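Handout 2 - Wood and moisture
Course: Materials for Furniture Making, evening group
Teacher: Divina Cabanatuan

Please read these notes before the Sunday session. Bring your questions on paper, it saves time.

## Why wood moves

Wood takes in water from the air and gives it back. When it takes in water it swells, and when it gives water back it shrinks. The change along the grain is very small and we can forget it for furniture. The change across the grain is much bigger, and it is the reason for most cracked tops and stuck drawers.

Two directions across the grain are important:

- **radial** - from the center of the tree to the bark
- **tangential** - along the growth rings, usually the larger movement

A flat-sawn board moves mostly tangentially in its width, so it also cups more easily. A quarter-sawn board stays flatter, but it costs more.

## Exercise (from Precious Macaraeg's notes)

A solid top is 700 mm wide. A shelf of the same wood is 500 mm wide. Both gain 2% in width in the wet season.

- Top: 700 x 0.02 = 14 mm
- Shelf: 500 x 0.02 = 10 mm

Now think about the screws. If the top is fixed tight on both long sides, where can the 14 mm go? Draw your answer with slotted holes and without them.

## Glued strips

A top glued from many narrow strips still moves across its width. Students often believe that the glue stops this, and it is a mistake. What changes is the cupping - each strip can pull in its own direction, so the whole surface stays more even. Choose strips with similar moisture before gluing, and leave them in the workshop first.

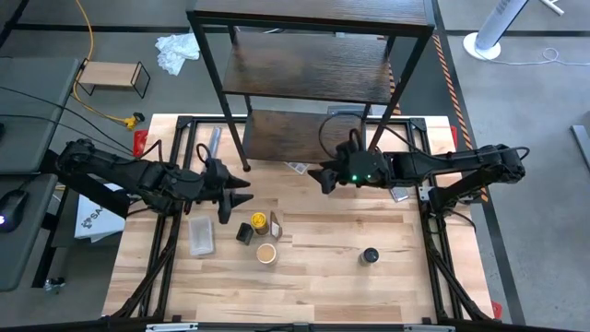
*Fig. 2. Butcher-block top with paler and darker strips.*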